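Community Help – Workplace and Employment – Automation and New Equipment

Kitchen tidying work is being recorded for automation. What should staff be told, and what changes in their duties?

Posted by Natnael Araya

I am responsible for staffing at Assefa, a firm that cleans and resets the kitchens of serviced apartments between guests. Our largest client, Onis, has asked us to take part in a program intended to automate part of the counter work: picking up small items, putting them away and clearing waste. The equipment supplier is Stivano. Under the proposal, two members of our staff would carry out ordinary counter work with hand-held grippers for part of each shift, and the recordings would be used to train a machine that may later perform the same tasks.

I have three matters on which I would welcome advice from employers or employees who have been through a similar arrangement.

First, the job descriptions. Our present wording covers "cleaning and resetting of kitchens and bathrooms." It does not mention the operation of recording equipment. I do not know whether a short written notice is sufficient or whether the change must be agreed with each person.

Second, pay and time. A counter that a cleaner clears by hand in a few minutes takes considerably longer with the grippers. Our staff are paid per apartment. They have pointed out, reasonably, that the present system would leave them worse off on the days they record.

Third, the longer term. The client states that there is no plan to reduce the number of cleaners. The staff have asked for this in writing, and so far the client has not supplied it.

The kind of work concerned is ordinary counter work, with a cloth, a packet and whatever else has been left out.

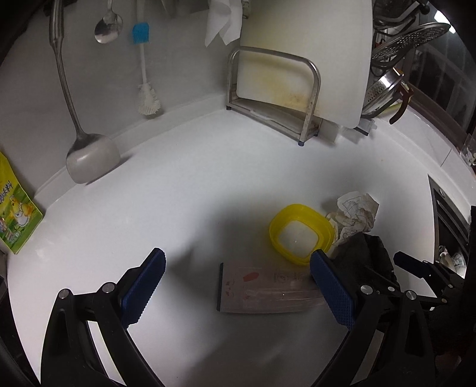
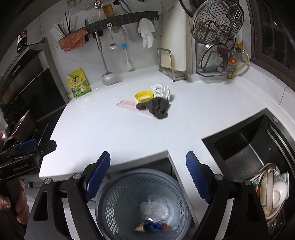
Natnael is right to begin with the job descriptions, and I would advise against relying on a notice alone.

Posted by Tolera Tamiru

My employer, Fernska, introduced a comparable program in September in the kitchens of a training center. The following reflects our own experience and should not be taken as legal advice.

We issued a one-page addendum to the job description and asked each person to sign it. The addendum stated the maximum time per shift to be spent on recording, the right to return to normal duties without giving a reason, and the name of the person to whom complaints should be addressed. A few employees declined. They were not asked again, and their hours were not affected.

On pay, the per-apartment rate cannot be made to work. We moved recording time to an hourly rate set at the employee's average earnings over the previous months, and we added a supplement of $2 per hour. The supplement was modest, but it settled the matter of whether this was considered additional skill. In our view it is. Holding a gripper at the correct height over a counter and closing it on a limp cloth is tiring for the wrist and forearm, and people needed practice before they were comfortable with it.

Please also consider the following points, which we overlooked at first:

– Breaks. The standard break schedule was written for people who change posture often. Recording requires the arms to be held forward for long periods.

– Targets. The supplier asked for 2000 recordings. We reached 151 before it became clear that the number had been set without reference to our shift pattern, and it was renegotiated.

– Privacy. Recordings made in a working kitchen may take in hands, voices, mail and telephones. Staff should know who keeps the files and for how long.

As to the written assurance on jobs, ours was limited to the period of the contract. It was still worth having. I would not start without one.

Posted by a member, 27/11/2023

We did this at my old job, a different supplier. Get the hourly rate agreed first and argue about the rest later. Also ask who cleans the kitchen after the recording is finished. With us it was the same two people, unpaid, until somebody complained.

Reply from Natnael Araya

Thank you both. I have asked the client to fund an hourly rate and have put the matter of cleaning up afterward in the draft addendum. Would Tolera be able to say whether the supplement was paid only for time with the grippers in use, or for setting up as well?

Reply from Tolera Tamiru

It was paid for setting up as well, from the time the equipment was signed out until it was returned.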